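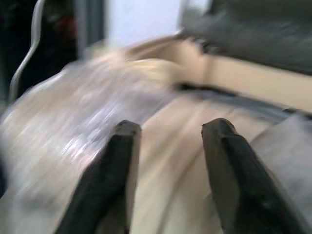
Packing and sending clothes: frequently asked questions

Do clothes have to go in plastic?
No. Clear bags keep off dust and damp in transit, and we ask for them on anything pale, because cream and white show every mark. Dark clothes can go straight into the box. If you reuse a bag, check it for holes and old labels first.

How do I get the air out of a bag?
Lay the clothes in flat, press down from the closed end towards the opening, then seal. A bag that still bulges takes up room in the box and may split when the flaps are pushed down.

How heavy can a box be?
The limit is 15 kg. Jundex, who collect for us, will leave behind anything over that. Two half-full boxes are easier to lift than one full one.

Do I need to sort before I pack?
Yes, into 3 piles: whites and pale colours, darks, and brights. Tip everything out on a clean sheet or blanket and work from there. Sportswear goes by its main colour, so a white top with coloured stripes counts as white.

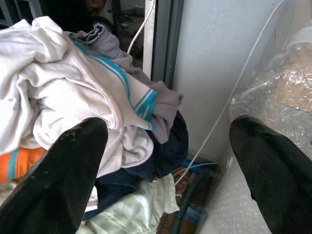 Radomír Jurčo wrote to say that he sorts by size first and colour second, as it saves opening every bag again when the children's things are handed out. Either order is fine with us, provided the size is written on the bag.

Should everything be washed?
Washed and fully dry, please. Clothes packed damp will smell within days and can spoil the rest of the box.

Do I have to fold things?
Shirts and trousers, yes. Tracksuit tops, T-shirts and pyjamas may be rolled. Do up zips so they don't catch on other fabric.

What can't you take?
Single socks, used underwear, pillows and anything with paint or oil on it. Worn-out towels and sheets can go to the textile bank at Lightfoot Road.

Where do I write the address?
On the top and on one long side, in thick pen. Cross out any old address.

Who do I ask about a missing box?
Rhona Sutherland at the collection desk. Have your receipt number ready.

Last updated November 24, 2019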